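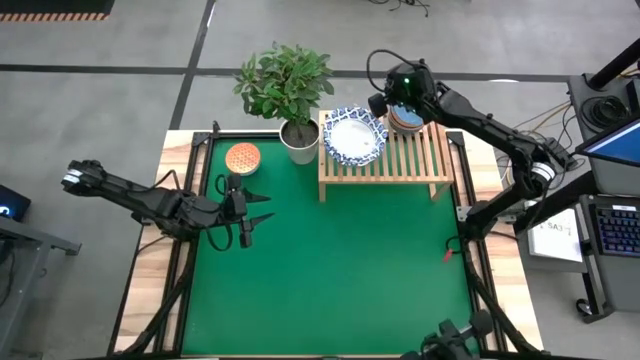
Two-arm table clearing, left arm keeps dithering. What are we missing?

Posted in Student Projects by Sunita Goel

Third-year group at Holton, five weeks from assessment. The task is called Clirkero, for reasons lost with last year's group. Two arms on a green mat: the left one has to pick up an orange trivet, the right one has to deal with the dishes on a slatted wooden stand. There's a pot plant too, which must survive.

We've recorded 176 demonstrations. The right arm is quite good. The left one goes over to the trivet, opens its fingers and hovers there like someone choosing a biscuit. Sometimes for up to 17 seconds. Do we need more demos or a different gripper?

Garnet Beaulieu
More demos of what, though? Watch your recordings back and see how long the person driving paused before each grab. I'd bet they were lining it up by eye and waiting for the other arm. You've taught it to hesitate, and it has been an excellent pupil. Cut the pauses out and retrain before you spend any money.
Also, a trivet lying flat is a rotten thing to grab. Come in at the rim, low, with one finger nearly touching the mat. We lost most of January to a coaster.

dalerness_lab
get a bigger gripper

maurya2
Same trouble with our club's table. Garnet is right about the pauses. We trimmed ours and it got better, then it started missing by 3 mm every time, but with great confidence. Check your camera mounts haven't been knocked. And move the plant about between recordings or it'll learn the plant instead of the trivet.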